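Moving coins off an exchange to my own wallet, do I send a test first?
Asked in Wallets & Custody, 12 October 2021

Nives Serra
Hi all! I've been buying small amounts on Cinby since July and I've finally got enough that I want to hold it myself. I set up a Nida wallet last night, wrote down the recovery words, and felt very grown up. Now I'm stuck on the withdrawal page. Cinby charges a flat fee of 3 dollars per withdrawal no matter the size, and I have 1000 dollars' worth to move. Do I pay the fee twice and send a little bit first, or just go for it? Also it offers me two networks and I don't know which one Nida wants.

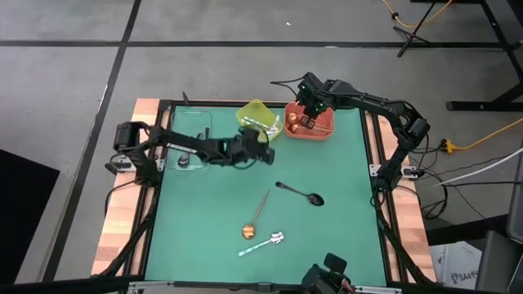 I did try the help chat and got sent the same article both times. Any pointers welcome, I'm loving learning this stuff!

Mikuš
Yes, test first. Always. Worth the 3 bucks.

Dorkeck
Welcome, and good for you for writing the words down before anything else! Pay the fee twice. Send the smallest amount Cinby lets you, wait until Nida shows it as confirmed (mine took 17 minutes, a friend's took longer), then send the rest to the same address. 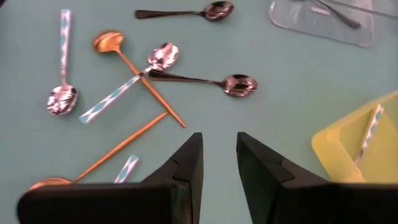
Patterned-handle spoon and others on the teal table

On the network thing, open Nida, tap Receive and pick the coin. It names the network right above the address, and whatever it says there is what you choose on the Cinby side. If the two don't match, stop and ask again here.

Sveva Morelli
Great answer from Dorkeck, I'd add one step that I love and hardly see mentioned: after the test lands, wipe the wallet and restore it from your written words before you send the big amount. It's a bit nerve-racking but so satisfying when the balance pops back up!
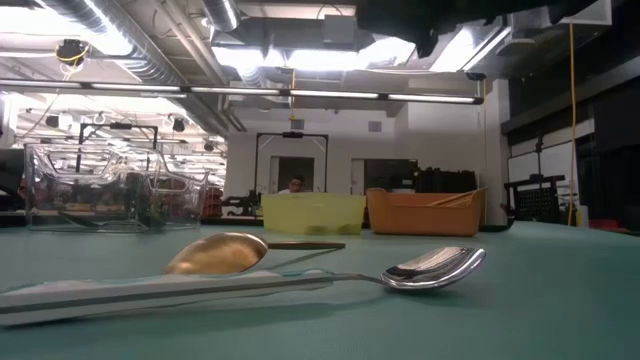
Check the address too, and I mean the middle of it as well as the ends. There's a nasty trick where someone sends you dust from an address that looks like yours, hoping you'll copy the wrong one out of your history. At a quick glance you'd never mix up a gold spoon and one with a white handle, but two long strings with the same first and last characters are a different matter. Copy it fresh from the Receive screen every time. And Cinby locks withdrawals for 28 hours after a password change, so don't change yours halfway through like I did.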